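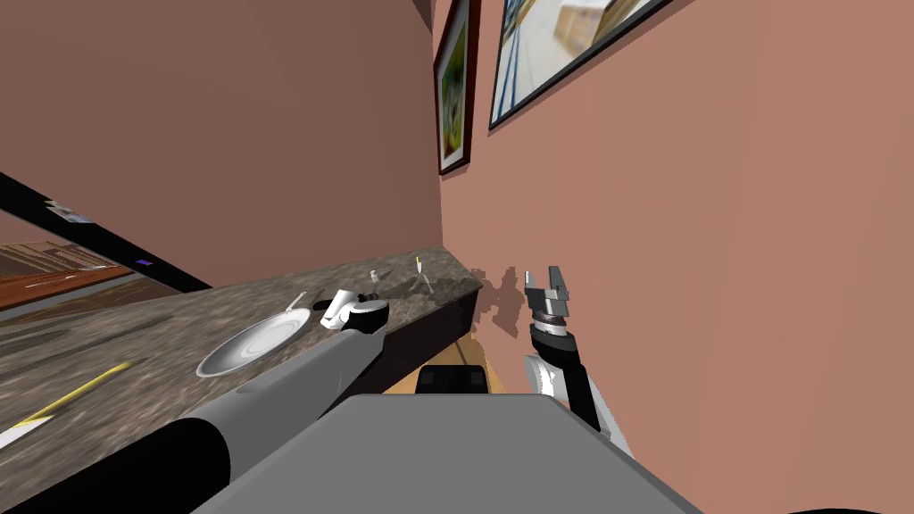 Teaching Two Arms to Clear a Counter

October 16, 2018

Programming a robot arm to pick up a plate takes an experienced engineer most of an afternoon, and the program stops being useful when the plate moves. Demonstration is the older alternative. A person performs the task through the robot, the machine records joint positions, gripper commands and camera views, and a learning algorithm is fitted to the recordings.

Two methods dominate. In the first, called kinesthetic teaching, the operator takes hold of the arm and moves it. The motors are set to cancel gravity, so the arm can be pushed with light force. In the second, the operator stands elsewhere and drives the arm with a handheld controller or a smaller copy of the arm.

Corina Tănase has used both. She runs the demonstration group at Worix, a manipulation software firm in Ellesberg, and for the past year her work has been confined almost entirely to kitchens. Most of them are simulated. The operator's commands go to a physics engine, and the views that come back are rendered ones.

"Hand guiding is quicker to learn," Tănase says. "With one arm I would still choose it. With two arms you need both of your own hands on the hardware, and then your body is in every camera view. The policy learns from pictures that will not exist when you step away."

Remote control removes the operator from the view and introduces other faults. The largest is the loss of touch. A person setting down a plate by hand feels the rim meet the stone. A person doing it through a controller sees the plate stop moving, and by then the commanded position may be well below the surface. The Worix setup displays contact force as a tone that rises in pitch. Operators are asked to release the grip when the tone begins.
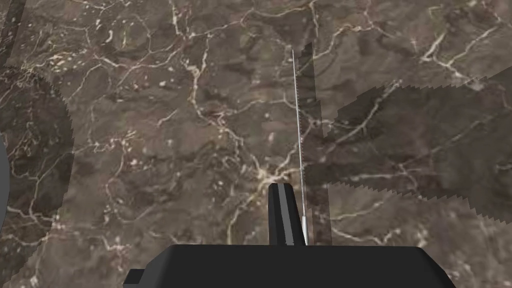
Camera placement matters as much as the controller. A view from the robot's body shows where the arms are in the room but tends to lose small items behind the gripper. A view from the wrist shows what lies near the fingers and very little else. It also turns with the wrist, which new operators find disorienting. Tănase has them practice with the wrist view alone for 15 minutes before the other views are switched on.

The current collection contains some 2,000 demonstrations recorded since May. Of the operators who contributed, 3 supplied more than half. Their recordings are smoother than the rest and, for training, slightly worse. Skilled operators seldom make an error, so the data holds few recoveries, and a policy fitted to it has no record of what to do after a poor approach. Worix now starts a portion of its sessions from a bad position, with a wrist turned too far or a gripper facing away from the work.
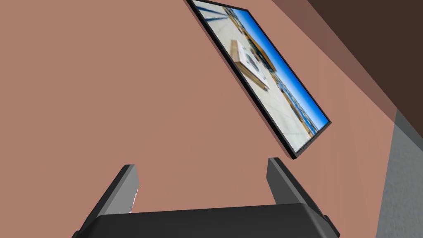

A wrist turned to the wall, with both fingers open and nothing between them.

Simulation makes such starts cheap. The scene can be reset in under a second, and surface textures, wall colors and lighting can be changed after the fact by replaying the same commands. The physics is less accommodating. Thin utensils are a persistent problem, as small errors in the contact model let them slide or spin in ways that real ones do not. Zalewska, a contract laboratory that repeats the tests on physical arms, reported that 56 percent of its failed attempts involved an object thinner than the fingertip.

The next release of the company's recording tool, Flistov, will let an operator take over in the middle of an attempt by the learned policy, correct it and hand control back. Only the correction is stored. Tănase expects this to reduce the number of full demonstrations needed for each new task, though she declines to say by how much. Testing begins with plates.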